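Shore power keeps tripping at the marina, fine at anchor

Posted in: Boats & Yachts > Electrical

grultov58
We bought an older 58 foot motor yacht in July and moved her to the Brandstead marina. Every evening at 7 or so the pedestal breaker trips. The generator runs the same loads at anchor with no trouble. Two air conditioners, water heater, fridge, battery charger. The marina office says the pedestal is fine and to check the boat. Where do I start?

Wellow Tide
Start with the water heater. An element with a small leak to ground will trip a dock breaker that has ground fault protection, and your generator probably doesn't have that protection at all. Turn every breaker on the panel off, plug in, then switch them on one at a time and wait a few minutes between each. Write down which one does it. My element was bad and a new one cost me 19 dollars. Unplug from the dock and shut down the generator before you open the heater.

slip742
had the same thing at Brandstead. moved slips and it stopped. ask them for another one

Rahman Marine Refit
Agree with testing one circuit at a time. Also look at both ends of the shore cord for brown or melted spots around the pins. A worn plug heats up under load and can trip a breaker in the evening when the air conditioning and the galley are both running. 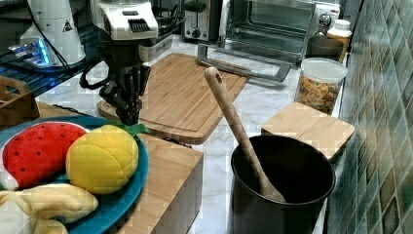 Can I use a household extension cord while the shore cord is being replaced?

Leave it in the locker. Household cords aren't rated for that load or for wet docks. Borrow or rent a proper marine cord with the right amperage and run on batteries until you have it.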